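Two-arm bench cell – pre-start safety checklist with comments
Umport workshop, bench 2
Checked 9th November

Ratings used on this sheet: OK, OK with comment, Fix before next shift, Stop work.

I've kept the comments long this time because a few of you asked why certain items are on the list at all, and I love that question! Please read them before you sign the daily card.

1. Written risk assessment is current and kept at the bench
OK. It was last revised in October, when the sorting task with the foam cubes was added. Any new object the arms handle means a new line in the assessment, even when the object is soft and harmless. Foam is a great choice for trials, by the way – a bad grasp costs you nothing but a squashed corner.

2. Emergency stop within reach of every standing position
OK with comment. I could reach a stop from both sides without stretching. The one on the left is easy to hide behind a coat or a bag. Please hang your gear on the hooks by the door.

3. Emergency stop tested, both arms drop out together
OK. Tested with each button in turn. Both arms stopped each time and neither restarted when the button was released. They waited for the reset, exactly as they should.

4. Speed limit set for shared work
OK. The cell is set to 300 millimetres a second whenever the side gate is open. Last time the setting had been raised for a demo and left there, so I was very pleased to find it back where it belongs. Write it on the card if you change it, and write it again when you change it back.

5. Space between the two arms
OK with comment. The closest the grippers come in the current program is 263 millimetres, measured with the program paused at that point. Our own rule asks for more than a hand's width, so we're well clear. The catch is that this number belongs to the current program only. If you edit a waypoint, run it slowly and measure again.

6. Pinch points marked and known to users
OK with comment. Everyone I asked knew about the fingers of the gripper. Fewer people mentioned the elbow, where the links fold towards each other, and that's the one I worry about more. I'd like it covered in the induction talk.

7. Cables on the arms
OK. Moved each joint through its working range by hand, power off, and watched the loops. No snagging, no rubbing through, clips tight. Leave enough slack at the wrist for a full turn. If a loop starts catching, stop and re-dress it before you carry on.

8. Cables and power behind the arms
Fix before next shift. The supply leads need labels at both ends so that anyone can tell which plug belongs to which arm. Larent has label stock in the bottom drawer of the parts cabinet. Power boards should sit off the walkway and must never be daisy-chained.

9. Work surface clear of tools and loose hardware
OK. Only the parts for the task belong within reach of the arms while they are powered. Hex keys and tape measures go back on the shadow board first. I know it's tempting to leave a driver at the corner of the table for the next adjustment. Don't!

10. Status lights understood
OK with comment. I asked three users what each light colour meant and got two right answers. The colour key is in the Heturard manual, section 4, and I've asked for a laminated copy at the bench. Whatever the colour, treat a powered arm as one that can move.

11. Guarding, rails and floor marking
OK. Rails tight, no sharp ends. Visitors stay outside the marked line, and that includes visitors who "just want a quick look".

12. Reset and hand-over between users
OK. Cards signed for the whole period. Whoever leaves the bench parks the arms, logs out and says so out loud to the next person. This has become a real habit and it's a joy to see.

Still open from this check: lead labels (item 8), elbow pinch point in the induction (item 6), colour key at the bench (item 10).

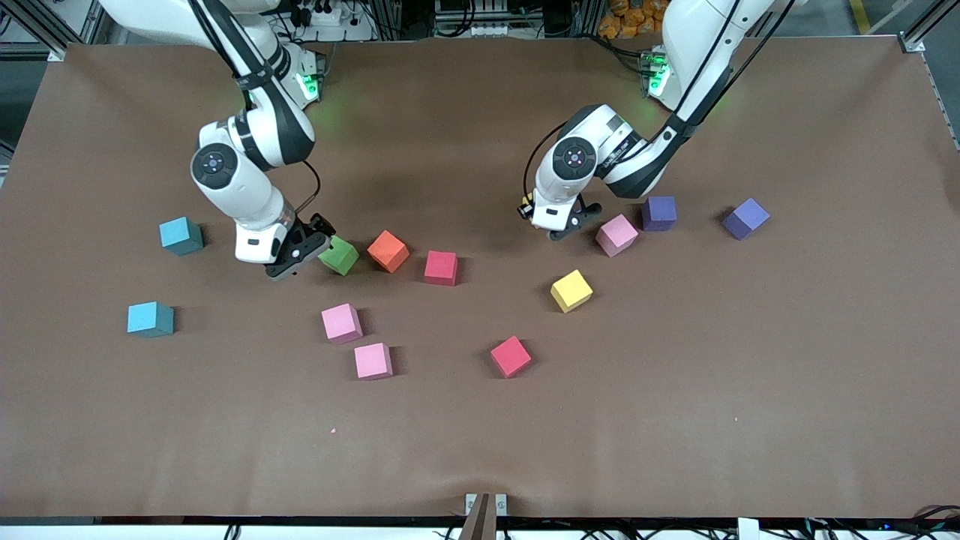 Bakker replied that the labels would be on before the next shift, and asked whether item 5 should be measured again each time the gripper fingers are swapped, as the long set changes the reach even when the program stays the same.

Umport Workshop Safety | Questions: ext. 415 | © Umport | Back to top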